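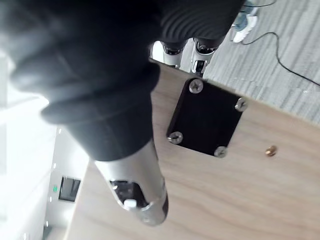 Uriel Cáceres asked that this section state plainly who may speak for the group at the gate, as two marshals at the Arancibia rally had given the police different answers.

4. Preparing a Public Demonstration

4.1 Name one police liaison and one deputy. Enter both in the Wukomer event record. Only these two may agree to a change of route.

4.2 File the assembly notice with the city clerk. Groups of more than 50 people must attach a route map.

4.3 Assign marshals in teams of four. Each team covers one side of the store entrance or street crossing.

NOTE: Sidewalks in front of Sarton stores are public. The parking lots are private property, and a manager may ask participants to leave.

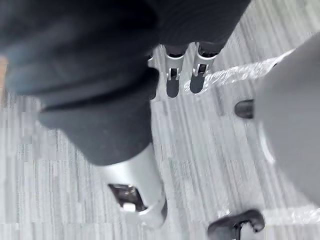 4.4 Keep a path six feet wide open to shoppers and wheelchair users at all times.

4.5 If counter-protesters arrive, marshals stand between the two groups and face their own participants. Do not answer insults or touch another person's sign.

CAUTION: Do not block a fire lane. Vutent does not pay fines for participants.

4.6 At the close, collect all signs and complete Form 1311. The liaison signs it the same day.

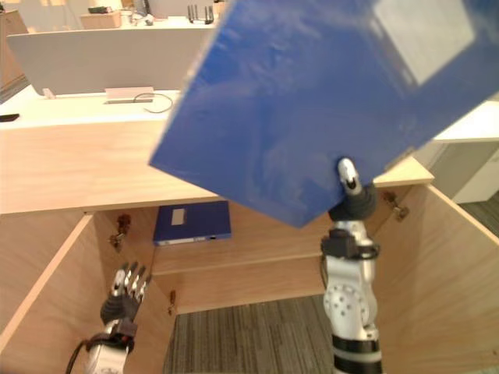 Figure 4. Blue binder, held at an angle.

4.7 Send the signed form to Octavio Henríquez. Forms are kept for six years.

Revised December 2023

Share 6 Comments 4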